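The Bakery Bench: Teaching by Hand at Wirnley

Welcome, and thanks for stopping by our little corner of the Wirnley site! We look after a pair of robot arms on a bench and spend a good part of our week showing them how to do small household jobs, and this gallery is for the friends, parents and neighbours who keep asking what we get up to in there. The job this time is the bakery task, in which pretend bread and cakes are to go from the tray into a bag.
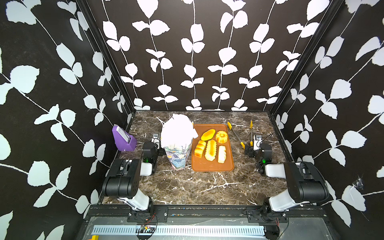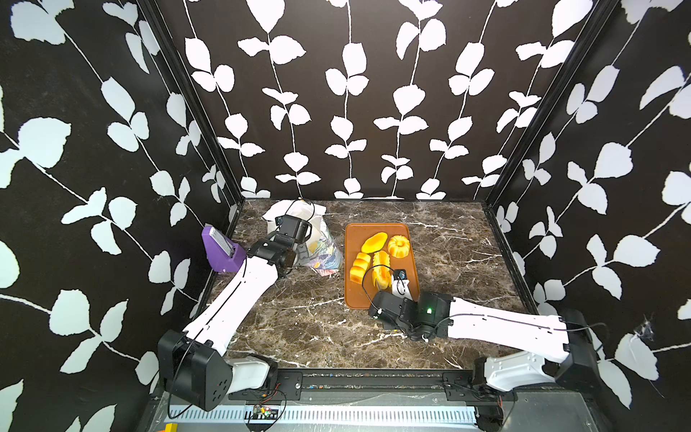 For anyone new to this, the person doing the teaching sits at the control desk with a smaller pair of arms, one for each hand, and whatever they do with those, the big arms do as well. Every run is recorded from beginning to end, joint angles and camera views together, and that recording is what the learning program studies later on. We call one run a demonstration, and for the bakery task we set ourselves a target of 100 good ones.

Kelechi Akande did the first 70, bless her, and she has the steadiest hands of any of us. Her advice to new operators is to slow right down before closing the gripper, and then to carry on at an ordinary pace once you've got hold of something. A long pause in the middle of a run gets learned along with everything else, so if you need to scratch your nose (and you will!), it's best to do it before you start.

Sandro Cocco took over for the remainder and found the bag far more trouble than the bread. A bag doesn't keep its shape the way a box does, and you can't feel the plastic through the controls, so you end up judging everything by eye. His trick is to use one arm to hold the mouth open and leave it there until the other one has let go and backed well away. We've since put that into the operator notes, along with a drawing by Femi Lawal that is much nicer than the notes deserve.

People often ask whether we throw out the runs where something gets dropped. Some we do, but if the operator picks the piece up again and finishes neatly, we keep it and give it a tag of its own, as it's rather useful for the arms to have seen a recovery or two. Halima Iyamu goes through the lot afterwards with a cup of tea and marks the start and finish of each pick. She reckons it takes her roughly 4 minutes a run, a bit longer if there's a fumble to argue over.

We also move things about between sessions. The pieces get shuffled, the tray is nudged or turned, and now and then we swap an item for another from the toy box, so that the program can't get by on memorizing one layout. If you have toy food at home that the kids have outgrown, we'd be very glad of it, whatever the colour, and you can leave it at the Fondport front counter with our name on it.

Next up is folding tea towels, which Chukwuemeka Okonkwo has been practising on his own time and is already far too good at. Visitors are welcome to have a turn at the controls at our October open house, and there's a step stool for the younger ones.

Page last updated 4/16/23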